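**Garden chairs gone yellow over winter -- paint, scrub or tip?**

Kerel

We have 2 white plastic garden chairs that came with the house and have spent every winter since under a dripping gutter. They're the colour of an old smoker's ceiling. My sister says bleach, my neighbour says never bleach, and the man at the hardware shop says a new set, which he happens to sell. I'd like them fit to sit on by June. Has anyone brought the white back, or should I stop being sentimental?

**Otis Ferreira**

Work out first whether it's dirt or sun. Wipe a patch underneath, where the light never gets. If that comes up white and the top doesn't, however hard you rub, the plastic itself has changed and no amount of elbow will change it back.

For dirt, warm water, washing-up liquid and a soft brush, then bicarbonate of soda made into a paste for the corners. Leave the scouring pads indoors. They work beautifully for one summer and then every scratch fills with green.

For sun damage you're into paint. Buy one that says it's for plastic, wash the chair twice, let it dry properly and put on thin coats. I did mine in one thick coat, being a busy man, and wore a fair bit of it to a christening.

White plastic, when it is white, looks like this: 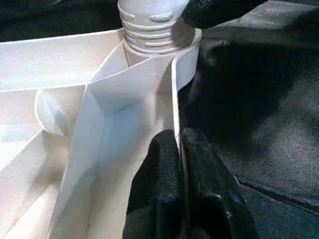
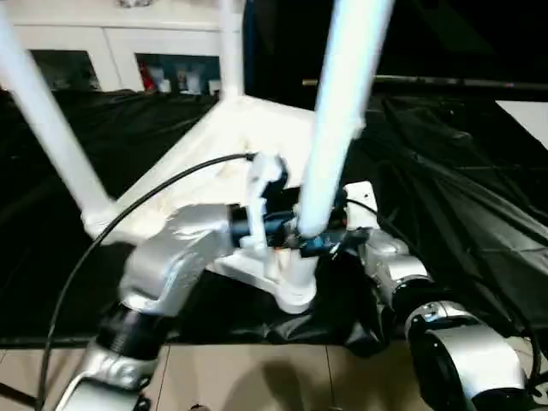

Hela disagrees about the paint and told me at some length that it flakes at the arms within a year, wherever people grip to stand up. She may be right -- mine are on their second go. She'd stick to cleaning and put cushions over the rest.

**Montoya**

bleach. did mine years ago, fine

**Clevomach**

Please don't do the above without reading the bottle. Strong bleach can leave some plastics chalky, and it did my mother's bench no favours. Also move the chairs out from under the gutter, or fix the gutter, or you'll be back here next year asking the same thing.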